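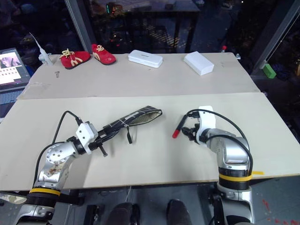
So I finally got around to comparing the two sets of fingers on our arms, and I have opinions! If you read my January post you'll know I'd been using the Cemon pads for everything and grumbling about soft stuff. Tuulikki Koskela kept telling me to try the Torora lattice ones, so I printed a set and bolted them on.

The test is pencil pouch plus marker. One arm holds the pouch, the other brings the marker over to the open end, and you drive the whole thing by hand through the Orker controller. Sounds easy. A pouch is floppy though, and the opening never stays where you left it, so you spend half your time chasing it with the wrist.

I did 106 tries with the old pads and 364 with the lattice ones (I got carried away). Grip is much better with the new set, mostly on thin edges like the fabric next to a zipper.

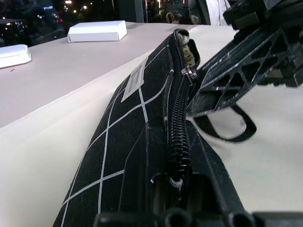
The wrist camera is the other thing I changed my mind about. I used to drive from the head view and only peek at the wrist one, but for zippers I now keep it up big on the screen. You do lose a lot of it to the fingers themselves, and black fingers on black fabric is rough on the eyes after dark. I might print the next set in orange.

One gripe: the Orker lags when both wrist feeds are on. Dropping one of them to 10 frames a second fixed it for me.

Next up is the Baloch gripper, once I find the right screws.

3 comments

pell_m: Which filament for the lattice fingers? Mine snapped at the base.

gearsandgravy: Orange!! Yes please. I did mine in lime and never looked back.

Tuulikki Koskela: Told you so :) Try a lower grip force on the pouch too.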